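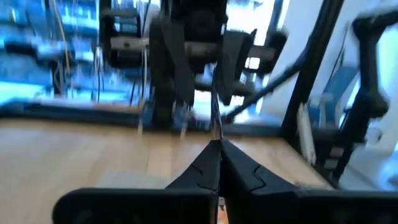 Clundutex is a small launcher and clipboard manager for the desktop, and I've kept this page going since my third install of it. You press a key, type a few letters and it finds your file, your snippet or whatever you copied last April.

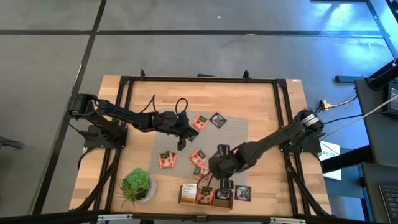
Clipboard history holds 1,000 items by default, though I've cut mine to 30. Pictures you copy get saved as well, and you find them by the label you type in. I labelled one "butcher-block table, grey carpet tiles" and typing "butch" brings it straight up – lovely!

Snippets

These came in with the Kurik release. Type a short keyword and the full text drops in (mine are mostly addresses). 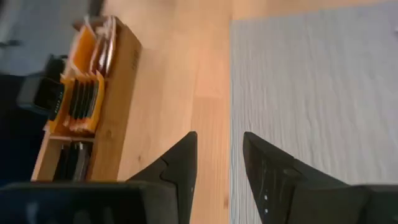

Black gripper fingers over a light wooden floor, with a pale grey rug to the right.

Snippets sync through Hakilura, a separate add-on, and it took almost 21 seconds on my old laptop.

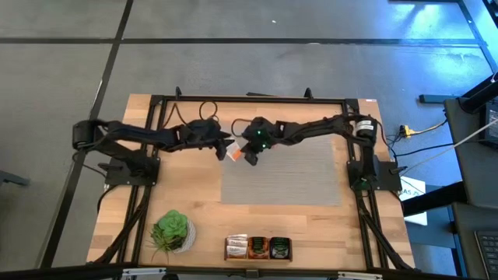
Themes

Kovalchuk is the dark one and I use it everywhere. Page last edited 2/28/21.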